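Tips for a kitchen with a helper arm: water, faucets and the day ours kept pulling

Last February the arm in our test kitchen at Pronenholm closed its fingers on the neck of the faucet and did not let go. It was supposed to take hold of the sponge. The faucet did not break, but it turned on its base, the seal under it moved, and water went down into the cabinet for most of a night before it was noticed. I wrote these tips after the repair. Many of them are useful also if you have no arm at all, only an old faucet.

First, the stop button. Put it where your hand goes without thinking. Ours was on the wall behind the door, and I needed to walk past the arm to reach it. Now it is on the same side as the dish towels. Press it once every month when nothing is wrong, and check that the arm stays stopped until you release it.

When the arm holds something it should not hold, do not pull against it. Press stop first, then cut the power if the manual of your model allows it. Some arms become soft without power and can fall, so keep your head and your hands away from under it. Open the fingers with the hand release, if there is one. I pulled, and I think that my pulling turned the faucet more than the arm did.

After this, look at the faucet itself. Hold it low, close to the base, and try gently to turn the whole body. Only the spout should move, and only if it is the kind that swings. If the base moves also, the nut below is loose. Close the two small valves under the sink before you do anything else.

Tightening the nut:
Empty the cabinet completely and put down an old towel.
Ask a second person to hold the faucet straight from above.
Turn the nut by hand until it stops, then a quarter turn with a basin wrench. More than this can crush the washer.
Wipe everything dry, open the valves slowly, and lay a sheet of paper kitchen towel under the joints. A small leak shows on paper long before you can feel it with the finger.
Look again after one hour, and again in the morning.

If the cabinet floor was wet, take out the shelf paper and leave the doors open with a small fan for two or three days. Do not put the cleaning bottles back on the first day. We did so, and the bottles kept the wet places wet under them. A little baking soda in a saucer helped with the smell.

Now the cause. Our arm runs a dishwashing routine called Manik, and it works from a saved position of the faucet. Somebody had cleaned behind the sink and turned the spout to one side, and it was left so. A dark faucet over a dark sink is also difficult for some cameras, at least in the evening. Our log for that month had 1000 lines and the first warning was on line 166: "object width not expected". The arm went on all the same. We have since changed this setting, so that a wrong width means stop and wait.

We also lowered the closing force for sponge work from 135 to 80 on the scale of the controller. A sponge needs very little. If your arm has only one force for all jobs, choose the one for the weakest thing in the kitchen and wash the heavy pots yourself.

The fingers need care too. Soap dries on them in a thin skin and after some weeks they slip, and then people raise the force, as we did. Wash them with warm water and a soft cloth, arm switched off. Steel wool leaves scratches where grease stays.

Before each start I go through the same short check – spout in its normal position, no glasses near the sink, nothing hanging from the faucet, valves under the sink easy to reach. A strip of tape on the deck beside the faucet base helps me see if something has turned.
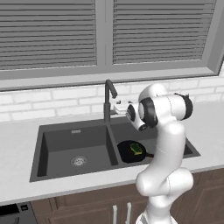

Can I leave the arm washing while I am out of the house?
Better to stay at home, at least within hearing, until it has worked for a good number of weeks without one wrong grip. If you really must go out, end the routine and close the valves under the sink.

One more thing, about the leak alarm. We bought a simple one in the Rungrueang shop in Parnden, a flat disk with a battery. It lies at the back of the cabinet, at the lowest corner. Test it with a wet fingertip and dry it well afterwards. If it makes noise at night, close the valves first and look for the reason second. The battery in ours is changed together with the ones in the smoke alarms.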